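**Hand-held grippers, home build: notes for the November meetup**

Slide 1. Who I am
- Say hi, thank Jadwiga Szewczyk for the slot.
- Build started in the shared shop at Pusturton, then moved to a desk at home.

Slide 2. What we wanted
- Record hand motion without owning an arm. Arm comes later.
- Two grippers, one per hand, same design.
- Budget cap was 2000. Went over. Don't dwell on it.

Slide 3. The grippers
- Gray plastic, curved fingers, dark pads on the inside faces.
- Finger design is on version 11. Show the snapped one from version 4, pass it to the front row.
- Pads are glued. Genowefa Kurek tried screws first and they tore out.

Slide 4. Marker cubes
- White cube at the base of each gripper, square codes on the faces.
- More than one face, so turning the wrist doesn't lose tracking.
- Print on matte paper. Glossy cost us a week.
- Measure the cube after gluing and put that number in the config.

Slide 5. Practice task
- Lamp on the desk, cord bunched up by the base. Goal is to move the cord clear and leave the lamp standing.
- Cord is the hard part. Pause here for questions.

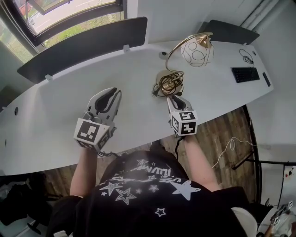 - Cables: leave slack at the wrist. A tight one pulls on the cube and the pose drifts.
- We kept 128 takes. Bad ones get deleted the same evening.

Slide 6. Next
- Lighter fingers, then a second desk at Pusturton.
- Files are on the shop drive under "Prokau". Ask Genowefa for access.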